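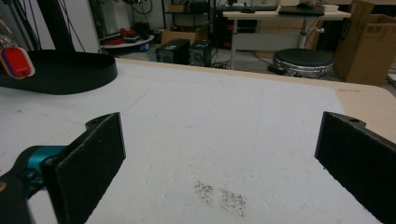 A white table for small work

Rahel Plattner sorts very fine material, and for her the most important thing is what lies under it. At Mosgate she covers the wooden table with a big white sheet. "On pale wood I lose the small brown grains," she says. "On white I see each of them."

She draws thin pencil lines on the sheet, never ink. "The lines help me to keep my place – but they must stay quiet."

A tray with a rim stays at the upper left. I asked if this is a rule.

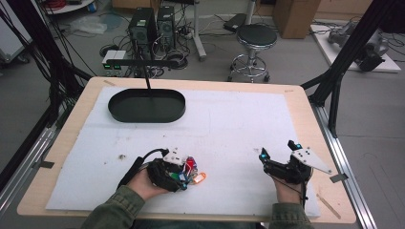
"It is a habit," she says. "My colleague Azlan Ong likes it closer to him, and we discuss this every October." She also keeps flat wooden sticks, because a brush takes too much with it.

And the smudges on the board? "A few marks I accept. When I can't tell a mark from a grain, I take a new sheet."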